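Every spring somebody sends me a video of a machine folding a towel, and every spring I ask the same thing: how long did it take, and who put the towel there?

I got the Zalthorpe newsletter on Monday and it's more of the same. Their arm can clear a kitchen table, they say. They tried it 232 times. I read the whole page looking for how many of those tries went fine without a person stepping in, and it isn't on there. My kid could clear a table at six, badly, and she didn't need the cups lined up first.

Hestano is a little more open about it. Their shop-floor unit sorts parts into 14 bins and they admit it stops when a part lands upside down. Fine. I worked in a stockroom for years and half of everything lands upside down.

What I do believe in is the slow part, where people do the chore themselves with a gripper in hand and the machine is supposed to learn from it later.

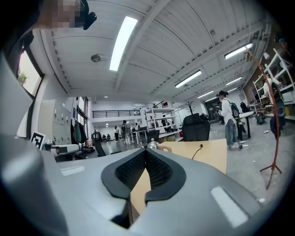
Whether it learns enough is another matter. Picking up a cup 500 times tells you plenty about that cup. My sink has a cheese grater in it, a lid that fits nothing and a sponge I'd rather not discuss. Show me a machine that deals with that on a weeknight and I'll write a nicer post. For now I'm keeping my rubber gloves, and the dishwasher still has to be loaded by me.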